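Teaching Cell Inspection Checklist, with Comments
Serkbridge site, packing trials room
Inspected 14 April 2025

Covers the bench arm while it is being shown tasks, either by hand guiding or through the Pallton remote handset. Does not cover automatic running. Results are Pass, Fail, Pass with comment, or Not shown. "Not shown" means I was told something was so and did not see it for myself. There are more of those than I would like.

Section 1: Before anyone touches the arm

1.1 Emergency stop within reach of the person teaching
Result: Pass with comment
Reachable from the stool. From a standing position on the far side, where people stand when they hand guide the wrist, it takes a lean across the work surface to get to it. The supplier's paperwork says "readily accessible", and I suppose that depends on the length of your arm. Move it or fit a second one.

1.2 Emergency stop tested at start of session
Result: Fail
The log has a tick for every session. The ticks are all in the same pen and the same slope. I asked for the test to be done in front of me and it worked, so the button is fine and the log is not. Please record the time of the test and what the arm was doing.

1.3 Three-position enabling switch on handset
Result: Pass
Released: arm stops. Squeezed hard: arm stops. Tried several times in different poses. No tape, cable tie or elastic band on it. (I check for this everywhere now.)

1.4 Floor marking round the cell
Result: Fail
The tape has lifted at the corner by the door and someone has put a stool on the line. A painted line does not stop an arm in any case, but if the risk assessment relies on it then it needs to be there.

1.5 Risk assessment covers teaching as well as running
Result: Fail
The assessment was written by Figueiredo when the cell was fitted out, and it treats teaching as a thing that happens once, during set-up. At Serkbridge teaching is most of what the cell does. People are close to a live arm for whole shifts. The document needs redoing and I would not accept a covering letter in its place.

Section 2: Teaching by hand

2.1 Speed limit active in hand guiding mode
Result: Pass
Confirmed on the pendant and by trying to hurry it. It drags, then faults. Good.

2.2 Force limit set and recorded
Result: Pass with comment
The limit is 30 newtons at the wrist. Nobody present could say where that number came from. It may be perfectly sensible. It may also be what the menu showed on the day. Write down the reason or measure it again with the gauge.

2.3 Pinch points between wrist and tool
Result: Pass with comment
Fingertips fit between the wrist camera bracket and the tool body. They will go there, because it is the natural place to hold the thing. A grip or a guard would sort it out. A sticker would not, though a sticker is what was offered.

2.4 Payload value matches fitted tool
Result: Fail
The controller held the weight of the previous tool. With the brakes off the arm drifted upwards by itself, slowly. The operator said it "always floats a bit". It should not float at all. Corrected during the visit and the drift stopped. Add payload to the tool change sheet.

2.5 Loose clothing, lanyards, sleeves
Result: Pass
Lanyards on hooks by the door.

Section 3: Teaching by remote control

3.1 Arm stops if handset signal is lost
Result: Pass with comment
Pallton's leaflet says the stop is "instant". I wrapped the handset in foil and watched. The arm carried on for a moment and then stopped. The moment was short and the movement small, but it was not instant and the safe distance should be worked out from a measured figure. Nobody had measured one.

3.2 Handset directions match arm directions
Result: Fail
They match from the stool. They are reversed from the other side of the bench, and people do work from the other side. Either fix the operator position or put an arrow on the base. I would do both.

3.3 Operator has direct sight of the tool
Result: Fail
The trial team prefer to work from the wrist camera view because it is what the recording keeps. That view shows the fingers and a patch of surface and very little else. It will not show a hand coming in from the side until the hand is nearly in the grip. I accept that the learning software needs the camera. The person holding the handset needs the bench as well. Screen to be moved so that both can be seen without turning the head.

3.4 Only one person in control
Result: Pass
Key stays with the handset. Hand guiding is locked out while the key is in. Tried it, could not defeat it.

3.5 Rest breaks
Result: Not shown
I was told operators change over every 30 minutes. The session files list start and finish times, and several go straight through with one login. Perhaps they swapped without logging in. That would be a separate problem.

Section 4: Tool and goods handled

4.1 Fingers secure, no cracks
Result: Pass
Yellow fingers, both tight on their mounts when tried by hand. No visible damage noted on the faces. Not a safety matter yet. Keep looking at the tips, where the load goes.

4.2 Gripper holds on power loss
Result: Pass with comment
Holds. The spare gripper from Kastix was said to behave the same way. It was in its box and I am not passing something in a box.

4.3 Gripper closing force suitable for teaching
Result: Pass with comment
Set low. It will nip a finger but should not injure one. The setting is in an open menu that anyone can change, and the temptation will be to turn it up the first time a packet slides out. Put it behind the supervisor code.

4.4 Work surface
Result: Pass with comment
White tiles with dark grout. Easy to wipe and easy to see crumbs on. They also have a slight shine, and glossy goods on a glossy surface make for a poor camera picture. That is a matter for the trial team until it leads somebody to reach in and nudge things straight with the arm live, at which point it is mine. See 4.6.

4.5 Goods suitable for the task as assessed
Result: Fail
The assessment speaks of "cartons". What is being taught is the handling of thin stationery in clear packets, rulers among them. A clear packet bends round the finger that holds it and throws back the light. You can see the grout through it. It has next to nothing in common with a carton. No great danger in a ruler, I agree, but the sheet should name what is on the bench, and any move to items with points or blades must come back to me first.

4.6 No reaching in while arm is live
Result: Fail
Seen during the visit. Packet slipped, hand went in, arm was enabled. Handset operator had let go of the switch, to be fair, but the rule on the wall says key out. The rule is right and the habit is wrong. Give them a stick or a long pair of tongs if the packets need straightening that often.

Section 5: What the demonstrations are used for

5.1 Recordings of faults and near misses kept
Result: Fail
Bad demonstrations are deleted so the software does not learn from them. I follow the logic. But a recording of a slip, a jerk or a hand in the wrong place is the best evidence we have of what goes wrong in the cell, and it goes in the bin. Copy them somewhere else first.

5.2 Claim that taught movements are "inherently safe"
Result: Not shown
This phrase is in the project summary. The reasoning seems to be that a careful person showed the movement, so the movement is careful. There are 4,000 demonstrations in the set and 17 have been reviewed by anyone from safety. I would not call that a sample. The arm also does not replay what it was shown; it works out something similar. Strike the phrase. Guarding for automatic running must be chosen as if the arm could go anywhere it can reach.

5.3 Change control
Result: Fail
New learned behaviour is loaded when it is ready, which can be mid-shift. It should be treated like any other program change: signed for, tried at low speed, area clear.

5.4 Training records for people teaching the arm
Result: Pass with comment
All records present. The course is a video and a short quiz, neither of which involves touching the handset. Add a supervised hour on the bench.

Section 6: Outcome

Hand guiding may continue once 1.2 and 1.4 are put right. Remote teaching may continue from the stool position only, with a second person watching the bench until 3.3 is closed. Automatic running of anything learned from the demonstrations is not approved. The revised risk assessment is due before the September review, and I will want to see it before the meeting and not at it.

Reference for 4.1 and 4.5: fingers and a packaged ruler, wrist camera view. 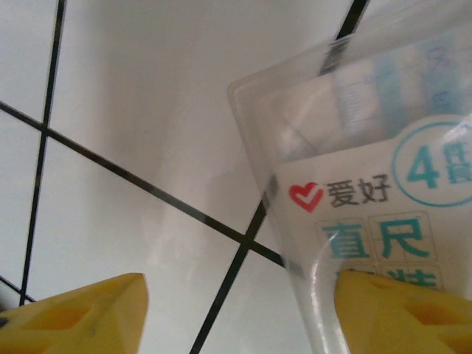 Section 7: Items carried forward

1.1 second stop button. 2.3 grip or guard at the wrist. 3.1 measured stopping distance. 4.2 spare gripper, out of its box and fitted. 5.1 somewhere to keep the bad recordings.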